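September, Derisley bench, 14:10

Funnel task, second training run. Policy now gets the head view plus the fixed view; previous run had head only. Bindu retrained overnight on 1408 demos, chunk length 30, everything else unchanged. Teal mat stays on, both arms homed before each rollout.

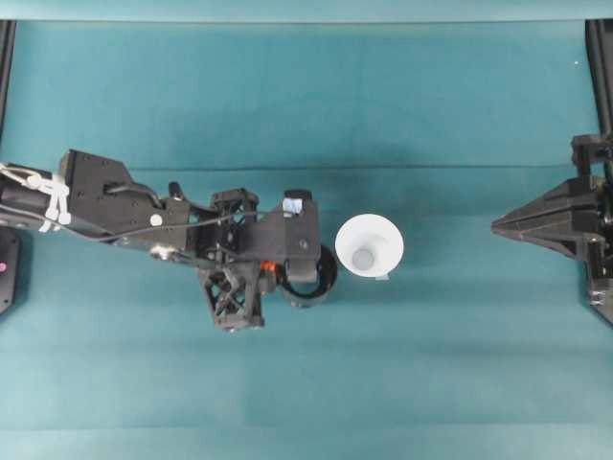

Left arm still approaches too low when the funnel starts near center. Right arm fine. Checked joint offsets against the Civex sheet, no drift. Suspect the action normalization, as the old stats file was computed before we dropped the 17 bad demos.

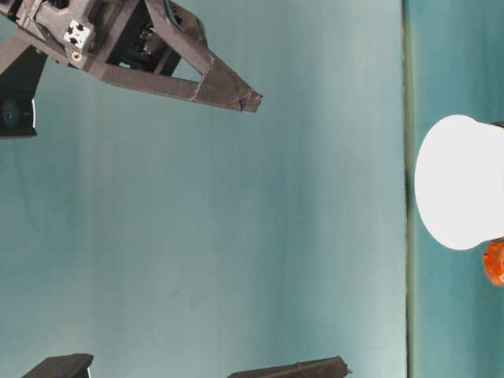

Recomputed stats and restarted from step 2250. Wrist height error smaller on replay, but no closed-loop numbers yet. Balakrishnan wants the fixed view masked on the right side as an ablation. Agreed, after this run.

To do: same seeds on the head-only checkpoint, log finger opening at contact, ask Ndlovu for the spare fingers.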